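Enregistrer des démonstrations par télécommande en simulation, sans trop y croire

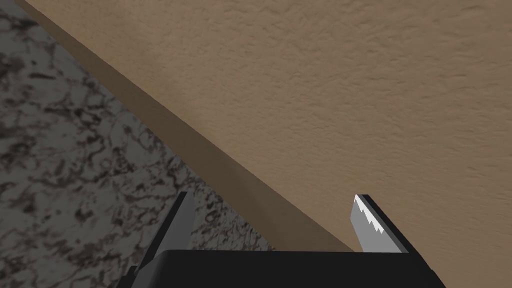
Etik – Équipe Téléopération et apprentissage
Mis à jour le 6 mars 2019

On nous demande souvent s'il suffit de « montrer » la tâche au robot. En théorie, oui. Dans la pratique, la moitié des démonstrations que nous recevons ne servent à rien, et la simulation n'arrange pas tout. Voici la procédure que nous suivons sur le projet Gape, avec nos réserves.

1. Partir d'une pince ouverte et vide

Placez la pince au-dessus du plan de travail, doigts écartés, comme dans la vue du poignet en haut de page. Vérifiez que les deux pointes sont visibles. Si l'une sort du champ, reprenez la pose de départ, car le modèle apprendra très bien à travailler à l'aveugle.

2. Se méfier du décor

Un plan marbré, un mur crépi beige : c'est joli, et un réseau peut s'y accrocher. Sur notre premier lot, il semblait reconnaître les veines de la pierre mieux que l'objet à saisir. Changez les textures entre deux séries. La documentation de Grerkex affirme que c'est inutile ; nos essais disent le contraire.

3. Régler la manette

Baissez la vitesse de translation à 30 % du maximum. C'est pénible pour l'opérateur, tant pis. À pleine vitesse, on corrige sans arrêt, et ces corrections finissent dans les données.

4. Enregistrer

Lancez l'enregistrement avant de toucher au manche. Faites le geste d'une traite : approche, fermeture, levée, dépose. En cas d'hésitation de plus de 2 secondes, arrêtez et recommencez. Ne coupez pas au montage, les raccords laissent des sauts de position que personne ne repère à l'œil.

5. Trier

C'est l'étape que tout le monde saute. Sur les 1581 démonstrations de la campagne d'octobre, nous en avons gardé 447. Ont été écartés les prises de travers, les doigts qui traversent le plan (la simulation le permet parfois) et les essais où l'objet était poussé au lieu d'être saisi.

6. Rejouer avant d'entraîner

Rejouez chaque trajectoire gardée dans un simulateur relancé à neuf. Si le résultat change, la démonstration part à la corbeille, même si elle était belle à l'écran.

Quant au passage sur le vrai bras, à l'atelier de Grusthorpe, nous ne promettons rien. Les frottements y sont différents et un bon score en simulation ne nous a pas encore convaincus. Gardez l'arrêt d'urgence sous la main.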